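Thursday, June 6, 2019

Steaming rice over a pot instead of in it

The method below is for long-grain rice, parboiled and then finished in steam, with a crust on the bottom. I have been making it in the same pot for long enough that the variables are mostly settled, and I wrote the numbers down this spring after two batches in a row came out soft. The recipe is at the end of the second section. Everything after it is storage.

The rice

I use an aged basmati. The bag I have now is from Mazandarani, the small grocery two doors from the laundromat, where it is sold in cloth sacks with a zipper. Aged rice takes up water more slowly than new rice and the grains lengthen more before they split. New-crop basmati works, but the boil is shorter by a minute or more and the window between underdone and overdone is narrow.

For one medium pot I weigh out 400 grams dry. That feeds four people as a side, or two people with enough left for lunch. I weigh it because the cup that came with my rice cooker is not the same size as a measuring cup, and for a long time I used both without noticing.

Wash the rice in a large bowl of cool water. Swirl with an open hand, pour off, repeat until the water is only slightly cloudy. Mine takes five changes. Then cover with fresh water by an inch, add a tablespoon and a half of coarse salt, and leave it. An hour is enough. Overnight is fine too, and the grains come out a little longer, though they also break more easily when drained.

The boil and the steam

Bring a big pot of water to a hard boil. Big means at least three quarts for this amount of rice. Salt it until it tastes like a soup you would send back. Drain the soaking rice and add it all at once. Stir one time, from the bottom, to free anything that settled, and then leave it alone.

The water will stop boiling. When it comes back, start the clock. At four minutes lift out a few grains with a slotted spoon and bite one. The outside should be soft and the center should still have a firm thread, but not a chalky one. At six minutes most aged basmati is there. If you press a grain between two fingers it should break into two or three pieces and not smear.

Drain in a fine colander. Taste a grain for salt, and if it is too salty run cool water over it for a few seconds. Shake the colander twice. Rice that goes into the steam phase with water clinging to it will be heavy at the bottom, and this was the cause of both of my soft batches. I had switched to a deeper colander and was not giving it time.

For the crust, put three tablespoons of neutral oil and one of butter in the bottom of a nonstick pot over medium heat. My pot is a Kutau, the nine-inch one with the straight sides. When the butter stops foaming, spread in a layer of rice about as thick as your finger and press it flat with the back of a spoon. Add the rest of the rice loosely, a spoonful at a time, building it into a low cone. Poke a handful of holes down through the cone with a spoon handle. They let steam from the bottom reach the top.

Wrap the pot lid in a clean dish towel and tie the corners over the handle, well away from the burner. Put it on. Medium heat until the side of the pot sizzles when you touch it with a wet fingertip, then down to low for 45 minutes.

A note on temperature. I put a probe in the middle of the cone a few times, and at the 20-minute mark it was reading 198 Fahrenheit. It does not climb much after that. The second half of the time is for the crust, and for the grains to even out. If you want a paler crust you can stop at 30 minutes and the rice itself will be done.

To turn it out, set the pot in an inch of cold water in the sink for a minute, run a thin spatula around the edge, put a plate on top and flip. If the crust sticks, scrape it out in pieces. It tastes the same.

In short form:

400 g aged basmati, washed and soaked one hour in salted water
3 quarts water, well salted
3 tablespoons neutral oil
1 tablespoon butter
Boil 4 to 6 minutes, drain well
Steam under a towel-wrapped lid, 45 minutes on low

Variations I have tested

Potato crust: peel one large potato, slice it a quarter inch thick, and lay the slices in the hot fat in a single layer before the rice goes in. Salt the slices. Same time, same heat. It releases from the pot more reliably than the plain version.

Yogurt crust: mix three tablespoons of plain whole yogurt, one egg yolk and a pinch of ground saffron into a cup and a half of the drained rice, and press that in as the bottom layer. It browns faster. Check it at 35 minutes.

Dill and fava: a big bunch of dill, chopped fine and patted dry, layered with 300 grams of peeled favas. Frozen favas are good. Add them to the boiling water for the last minute of the rice. The herbs bring moisture with them, so I take the rice out of the water half a minute early.

Brown basmati: I have tried it three times and have no useful result to report. The bran keeps the grains from lengthening, and the crust is tough. If I get it to work I will post the times.

Leftovers

Cooked rice should be cooled quickly and refrigerated. I spread it on a sheet pan for fifteen minutes, then portion it into shallow containers, lids on, and into the fridge. Shallow matters more than small. A deep container of warm rice stays warm in the center for hours. I keep it three days at most.

The crust does not store. It goes leathery by morning, and the oven brings back only part of it. Eat it the first night.

I have used the Ekton containers for this for a couple of years and recently bought a set from Sumomov to compare. The Sumomov ones are flatter and stack better. The Ekton lids seal tighter, but the corners are hard to dry and I find water in them the next day. For rice either is fine. For stew I would stay with the Ekton.

To reheat, sprinkle a tablespoon of water over each portion, cover loosely, and microwave for 90 seconds. Let it stand a minute before you open it. In a pan it takes longer, with a lid, over low heat, and the bottom will crisp a little if there is any fat left in it.

Freezing also works. Press the rice into flat bags, half an inch thick, and squeeze out the air. It goes straight from the freezer to the microwave with no added water. Two months is as long as I have kept any. Past that I expect the ends of the grains dry out, but I have not checked. 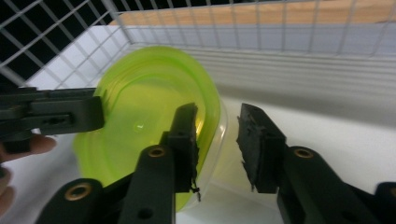

Hamidreza Shojaei
I make nearly the same thing but I skip the salt in the soak and put it all in the boil. Have you tried them side by side? My mother soaked with salt and I stopped at some point out of laziness, and I can't say I taste a difference, but my grains do break more than hers did. Also, for the potato version, try soaking the slices in cold water for ten minutes and drying them well. They come out crisper and don't glue themselves to each other. I go 50 minutes on the steam with those.

Reply
I have not done the salt comparison with everything else held fixed. The batches I made without it had more broken grains, but I was using a different bag of rice at the time, so I would not lean on that. I can split one batch into two bowls and run it properly. The potato soak I will try this weekend, at 45 minutes first and then at 50 with the heat where it is.

Filed under: rice, stovetop, leftovers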